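The Lending Shelf

My aunt left me her half of a ferry kiosk in Drakby, and the other half belonged to a man she hadn't spoken to since before I could drive. That was how the lawyer put it, anyway, and then he slid the keys across the desk in a sandwich bag.

I should say that I had never sold anything in my life. I'd been doing payroll for a company that made gutters. But I had some savings and a recent divorce and a car that still ran, so I drove up in January, when the ferry goes twice a day if it goes at all, and I let myself in through the side door and stood there in the cold with my hat on.

It smelled like licorice and diesel. There was a counter down the middle, front to back, and when I say down the middle I mean somebody had painted a green line on the floor, up the wall, across the ceiling and back down again. The left side was my aunt's. Coffee, postcards, rain ponchos, paperbacks. The right side was his. Bait, batteries, cigarettes, rope. There were two cash registers and two doormats. There were two clocks, and they didn't agree.

He came in at ten, or at five to ten if you went by mine. He was a big man in a canvas coat and he looked at me for a while.

"You've got her chin," he said, and went and turned on his own heater, which pointed at his own side.

So that was my first day.

I'd love to tell you I charmed him. I'm a talker, I talk to dogs and parking meters, and I talked at that man for three weeks straight and got maybe a dozen words out of him, most of them about the door. (You had to lift it as you closed it or the wind got in. I know that now. I could close that door in my sleep.) I sold coffee to the deckhands and to the woman who ran the post boat from Drultgate. I sold one poncho. In the evenings I went up to my aunt's apartment over the net loft and ate soup and read her paperbacks in the order she'd shelved them, which was by color.

The paperbacks are the whole reason I'm writing this down, so let me get to them.

They weren't for sale, see. I thought they were, and I'd been charging a dollar, and one morning a deckhand said to me, very gently, that it was a lending shelf and always had been. You took one over on the ferry and brought it back when you were done, and you wrote in the back what you thought. I gave him his dollar back. I was so embarrassed I gave him a coffee too.

That night I pulled down a fat yellow mystery and turned to the back, and there they all were. Pencil, ballpoint, something that might have been eyeliner. "Too many cousins." "Cried at the dog." "The sister did it, sorry." My aunt had written in every one of them, in her square little capitals, and her reviews were terrible! She hated everything. "GOT ON MY NERVES." "WOULD NOT HAVE THIS MAN IN MY HOUSE."

And under hers, in nearly every book, in slanted blue ink, there'd be an answer. 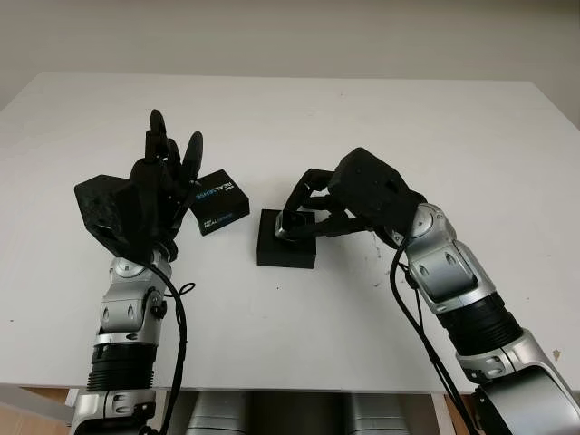 "You would so," said the one in the yellow mystery. "You'd have him in and feed him."

I got down another one. My aunt: "NO ENDING TO SPEAK OF." Blue ink: "I liked it. He goes home." Another. My aunt: "PREFERRED THE FIRST ONE." Blue ink: "You threw the first one at the wall. I heard it from my side."

Well, I sat on the floor. I sat there until the soup boiled over, and then I turned off the stove and went back down to the kiosk in my boots and pajamas and carried up as many as I could hold. I did that four times. I read the backs of all of them, all night, with the gulls starting up outside the window. They'd been at it for years. They'd painted a line across the ceiling and never said good morning, and they had argued about every single novel that came through that harbor.

There was one I didn't find until nearly light, a thin gray romance with the cover taped on. The deckhands had left it alone, so it was just the two of them in there. My aunt had written, "SHE SHOULD HAVE ASKED HIM TO STAY." And under it, in blue: "He should have asked if he could."

Then there was nothing. The rest of the page was blank.

I opened up at six with my hair standing on end. The post boat was in early and the woman from Drultgate wanted a large with two sugars and wanted to know if I was sick. I said no, I'd been reading. She nodded as if that explained it, which around there I guess it did.

He came in at ten. Coat, heater, newspaper. I had it all planned out, I had a whole speech, and I got as far as the green line with the gray book in my hand and then I lost my nerve completely. I asked him if he had any double-A batteries.

"What for?"

"My clock," I said. "It's wrong."

He looked at my clock and then he looked at his. He took a pack of batteries off the hook and came around the end of the counter, over the line, onto my side, and he reached up and lifted my aunt's clock down off its nail. He had to hold it away from himself to see the hands.

"Hers was right," he said. "Mine's five slow. I never told her."

He put it back up without changing the batteries. He was about to go, I could see him working up to it, so I just put the book down on the counter next to the coffee lids and got very busy with the milk. I wiped that steam wand for a long time. I heard the cover come open, the tape crackling, and after that I didn't hear anything except the ferry backing its engines out by the breakwater.

When I turned around he was still on my side, and he was patting his coat pockets, one and then the other.

"You got a pen?" he said. "Blue, if you have it."

I had black. He took it, and I poured him a coffee — he has it with milk, if you're wondering — and I went out front to catch the ropes.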